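# Mother-of-pearl inlay

**Mother-of-pearl inlay** is the setting of thin pieces of nacre into a prepared ground of wood, metal, horn or lacquer. The term covers both true inlay, in which the shell is let into a cavity cut for it, and veneer work, in which the whole surface is covered. In trade usage the two are seldom kept apart.

## Material

Nacre is the inner shell layer of certain molluscs. It consists of flat plates of aragonite, a form of calcium carbonate, laid in sheets and held together by thin films of protein. Light reflected from successive sheets interferes, and the colour seen changes with the angle of view. The effect is structural and does not depend on a pigment, although some shells carry a body colour as well.

The shells most used are pearl oyster, abalone, top shell and freshwater mussel. Pearl oyster gives large, fairly flat blanks in white, grey or yellowish tones. Abalone is strongly coloured in green and blue but is curved, and yields small pieces. Freshwater mussel is cheaper and was for a long time the usual material for buttons.

## Preparation

The outer crust of the shell is ground away and the nacre sawn into blanks. Grinding is done wet, as the dust is harmful when breathed in. Blanks are sorted by thickness and by the direction of the grain, then cut to outline with a piercing saw and trued with needle files. Where several identical parts are needed, blanks may be glued in a stack with paper between them and sawn together.

The ground is cut slightly shallower than the shell is thick. After gluing, the shell is levelled to the surface and polished with fine abrasive. Acidic cleaners attack nacre and leave it dull.

## The Mostyn classification

Bradley Rowbotham's catalogue of the Mostyn collection, which has 907 entries, divides inlaid work into 4 classes:

| Class | Ground | Usual fixing |
|---|---|---|
| A | Wood | Animal glue |
| B | Lacquer | Set in the wet coat |
| C | Metal | Cement in a rimmed cell |
| D | Horn or shell | Pins or resin |

Class B is the largest. The catalogue has been criticised for placing the Skostolow caskets in class A, although their lids are lacquered - a point Rowbotham conceded in the revised edition of July 2024.

## Use in jewellery

In jewellery the ground is nearly always metal, and the shell is held by a raised rim with cement beneath it. Flat, paired shapes such as leaves, fans and wings suit the material, as both halves can be taken from neighbouring parts of one blank and will then match in tone. The butterfly is a common subject: the brooch shown has four pale wings of white and soft grey, each bordered by a thin gold outline, with a fine gold body between them and a small white pearl near the point where the wings meet. Work of this type was a speciality of the Stiltodano workshops, which supplied unmounted wings by the gross.
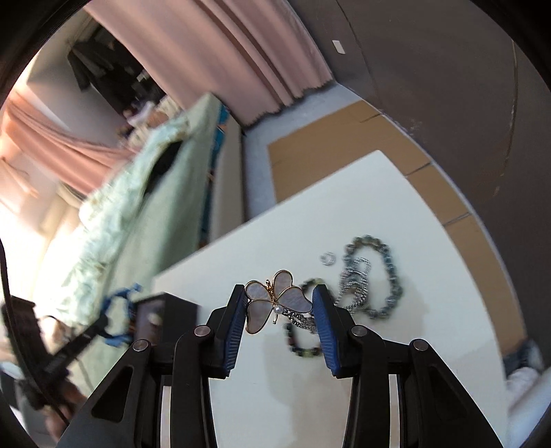
## Imitations

Celluloid mixed with fish-scale essence was the earliest widely sold substitute. Polyester sheet followed, and the Wodura process, now disused, pressed crushed shell into resin at 40 °C. Natural nacre feels cold to the touch and shows uneven banding under a lens; plastic warms quickly and its pattern tends to repeat.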